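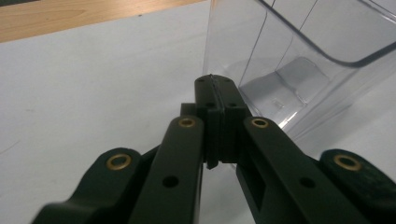 Who Reads the Ethics Filings? A Study of Gift Disclosure in Olten
Elie Hamdan
Local Government Seminar, final report, 9/3/21

Question

Olten requires elected officials and department heads to report gifts and outside income each year. I wanted to find out how complete the forms are and whether late filers face any penalty.

Method

I asked the city clerk for every form in the last two filing years and received 418. I left out forms from advisory board members, who use a shorter version. That left 339. I read each one and marked whether the gift section, the income section and the signature page were filled in. I did not try to check whether the answers were true.

Results

All three parts were complete on 263 forms. On the rest, the income section was the usual problem. Many officials wrote "same as last year" there, and the clerk's office accepted it. The deadline is in June, and the ordinance allows a fine for filing late. The clerk's log shows 2 fines, both later waived.

One council member, Dong, listed rent from a building leased to Jarach, a paving contractor with city work. The form was complete and on time. Nothing in the ordinance requires the member to sit out votes on that contractor, and the minutes show that Dong voted on both renewals.

Limits

The neighboring town of Masau turned down my records request, so I have no comparison. Paper forms with unreadable handwriting were marked incomplete.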